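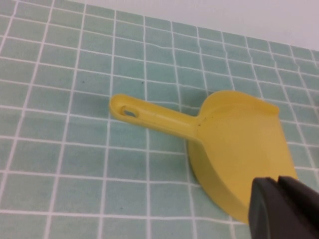

Who signs off the arm cell at the start of a shift?
The operator on station signs items 1 to 6. The line lead signs items 7 to 11, and the cell stays in hold until both names are on the sheet.

Prollovix handling cell, shift inspection checklist with comments
Site: Vitthorpe, bench area
Revision: July
Prepared by: Sumeya Weldu, operations safety
Reviewed by: Teodoro Goicoechea, line lead

Part A – Work surface and parts

1. Work surface lies flat, with no fold that lifts a part. PASS WITH COMMENT
Comment: Creasing noted. Smooth by hand with the cell in hold. Replace the surface if the crease comes back within the same shift.

2. Surface free of crumbs and debris. FAIL, CORRECTED
Comment: Small specks found. Wiped before release. Under the old hand-packing routine people brushed the bench clean without thinking about it. The arm does not, so the wipe is now a written task with a signature.
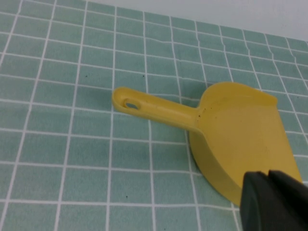
3. One part presented at a time. PASS
Comment: Operators coming from the manual line tend to stage the next part early to save a walk. Do not stage inside the reach line. Time lost is 2 seconds per part and has been accepted in the rate.

4. Gripper fingers clean, no splits or loose material. PASS
Comment: Check with the cell in hold. Do not test finger grip with a bare hand.

5. Operator knows the hold procedure and can show it. PASS
Comment: Asked of both operators on the early shift. One used the Bermúdez line procedure, where hold and stop share a button. They do not share one at Vitthorpe. Retrained at the station.

6. Operator sheet filled in before first cycle. FAIL
Comment: Sheet was completed at 7:40, after first cycle. Discussed with the shift.
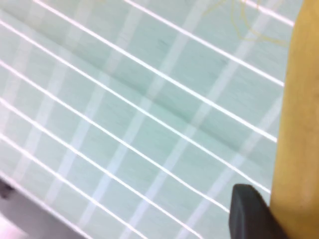

Part B – Arm, area and staffing

7. Reach line marked and unbroken on the floor. PASS WITH COMMENT
Comment: Worn at the aisle end. Retape.

8. Cables secured outside the path of the arm at full reach. OPEN
Comment: Run the arm through full travel at reduced speed and watch each cable from outside the reach line. Record the result here – "looks fine" is not a result.

9. Shelves and side tables hold only what the shift needs. OPEN
Comment: Storage next to the cell dates from when this was a seated job. Line lead to decide what moves.

10. Stoppages logged with cause. PASS
Comment: 454 cycles logged in the review period, 54 with an operator intervention. Most interventions were repositioning. This is bending and reaching work, and it was not in the original job assessment. Reassess.

11. Staffing matches the plan. PASS WITH COMMENT
Comment: Plan calls for 2 operators, rotating hourly between the cell and inspection. Operators report that watching the arm is more tiring than packing was. Keep the rotation even when the cell is running well. The Aladlow site dropped theirs and has since put it back. 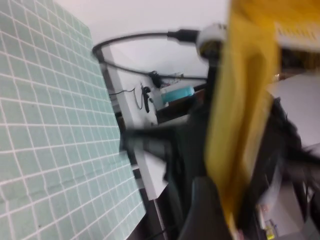 Items 8 and 9: arm, cable and shelf at the cell.

Actions
Retape aisle end – T. Goicoechea
Cable travel check, item 8 – T. Goicoechea
Revised job assessment, item 10 – S. Weldu
Items 8 and 9 to be closed before the next revision of this sheet is issued.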